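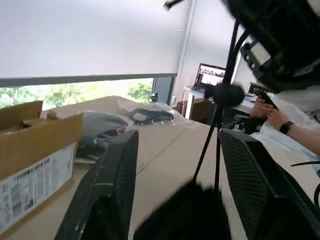 October
By Zsolt Virág, Pivville Lending Library of Household Goods

How many items may I borrow?
Members may borrow up to four items at a time. Each loan runs for three weeks.

Can a loan be renewed?
Yes, once – unless another member has reserved the item.

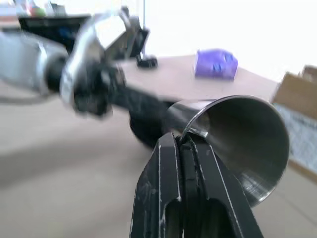 Should items be cleaned before return?
Yes. Kitchen items must be washed and dried.

Where are returns accepted?
At the Cisneros Street desk, until noon on Saturday.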